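Batow field hockey opened the season tonight with a 3-2 win over Mansilla. Quick thread.

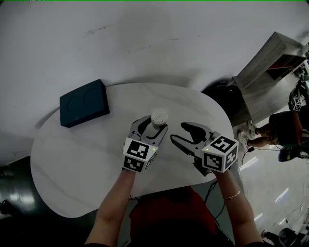
2/ Mansilla scored first, off a corner. Batow had two corners of its own before the break and got nothing from either. 1-0 at the half.

3/ Batow moved its center mid up top to start the third quarter and tied it within a couple of minutes. The go-ahead goal came on a rebound after the keeper made the first save.

4/ Mansilla tied it early in the fourth on a long run down the right side. The winner was a tip-in at the far post with 68 seconds left.

5/ That's 200 career wins for the Batow coach. The team gave her the game ball.

6/ The turf at Memard Field is still soft near the north goal. Both teams stayed away from that side late.

7/ Next up for Batow is Numero, on the road. Numero beat them in overtime last year. Full box score goes up tomorrow morning.

August 28, 2023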